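Can a robot arm put a CPU in a socket yet, or is that still a job for hands?
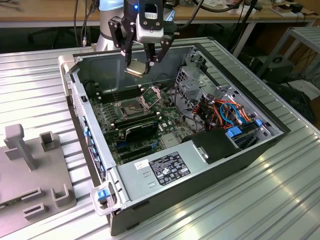
Posted by Leena Saarinen on Tuesday, April 9, 2024
Home and Shop Automation, 2 replies

I run a small refurbishing shop in Pleldale. We get old office desktops in batches, 36 in the last one, and most of them need a processor swap, a new power supply or both. My business partner wants to price out an arm with a fingered gripper. Cases like this one have the lever up and the socket open, so the chip only has to be lowered in. But there are cables hanging around the drive cage, and no two models are laid out the same. Has anyone had a machine do this for real work, day after day?

Valtteri Vuorinen

Partly. Picking up the chip is the easy bit if you give it a fixture, so it always starts in the same spot and the same orientation. We printed ours in gray plastic and changed it many times. Placing is harder. The chip has to go in flat and square, and on sockets with pins in them a small sideways slip means a new board. We ran 49 placements on scrap machines and stopped at the second bent pin.

Cables are worse. I would not ask an arm to route a drive cable in a used case. Tie everything back by hand first.

For 36 mixed machines I'd stay with a person. If you had hundreds of one model, ask again.

kahraman_bench

no. my nephew does one in 2 minutes. also clean the old paste off first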